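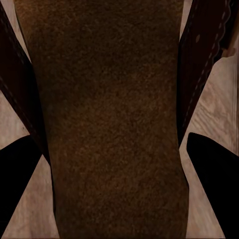 Up close between the gripper fingers in the Ivska simulator.

I have been building a two-arm tidying robot in my garage since spring, and most of what I own for it is secondhand or printed. The one thing I paid full price for is the Ivska desktop kit from Jinholm, $377 for the simulator license plus a pair of handheld controllers. I've had 12 evenings with it now, so I feel OK about giving an opinion.

Setup first. The installer took one try on my newer machine and three on the old one, and the old one still runs like it's wading through syrup. If your graphics card is from a few years back, borrow a better computer before you spend the money. The controllers paired right away and they're light, which I was grateful for by the second hour of grabbing at shoes.

And it is mostly shoes! My robot's whole purpose in life is clearing the hallway, so I went straight for the footwear tasks in the household pack. The sneaker is friendly enough to work with. The sandal drove me a little nuts, because straps are a different animal from a nice closed shoe and I kept coming in at the wrong angle. The close view is very dim too. The gripper fingers go almost solid black in it, and I wanted a brightness slider so badly that I went through every menu in the program looking for one. There isn't one. Big miss, Jinholm.

The house itself is lovely, though. There's a long hallway with a plank floor and a glass door at the end, and enough living room off to the side that it feels like a place you'd have to clean up. 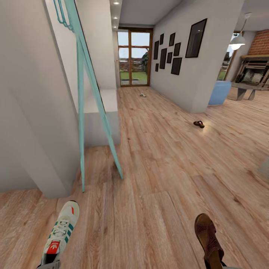 A reader who tried the same pack emailed to say I was being too nice about it, that the floor contact felt slippery on every default setting and that anyone starting out should raise the friction before doing anything else. Fair enough. I did raise mine on the first night and forgot to mention it, so go do that.

What I can't tell you yet is how much of this carries over to the real arms. Mine run on Okden servos with a Panagiotou controller board, and the left elbow is in pieces on the bench until a new bracket arrives. The export to the Panagiotou board does work — I got joint files out and the board read them with no fuss — but I haven't let it near a real shoe.

Manual: thin. Forum: slow but kind. Controller batteries: 2 per side, not included, grr.

Would I buy it again? Yes, with a better graphics card already in the machine. I'd wait for the September sale if you can stand to.

Last updated: September
Contact | Copyright, all rights reserved | Back to top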